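3.2 Materials and sorting task

The object set was put together by Sima and Nedelcu from ordinary classroom and craft supplies. It held 78 items, chosen so that most could be placed in more than one group – by color, by shape, or by use. Each item was labeled by two raters working apart, and differences were settled by a third (Osman).

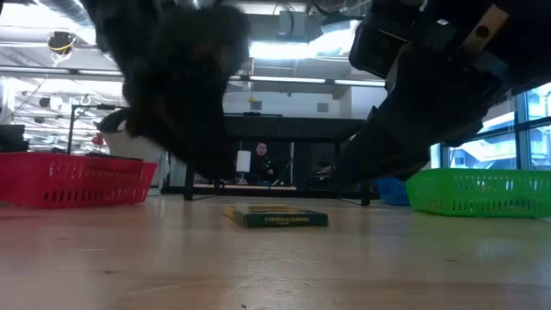
Figure 2. Crayon box on the tabletop with sorting baskets.

Color was the grouping that raters found easiest to agree on. Boxed items caused more trouble, as the outside of a package may say little about what it holds. The Crayola box in Figure 2 is dark green with yellow lettering, and a green basket stands on the same table, so a sort by package color and a sort by use give different answers. We kept such items and marked them as mixed.

Long items were handled as a separate group.

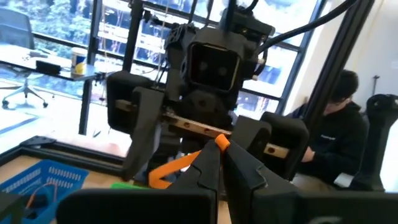
They made up 52 of the 214 placements in the August pilot, and raters disagreed on them more often than on any other group. Following Krajewska's suggestion, we scored them by use alone.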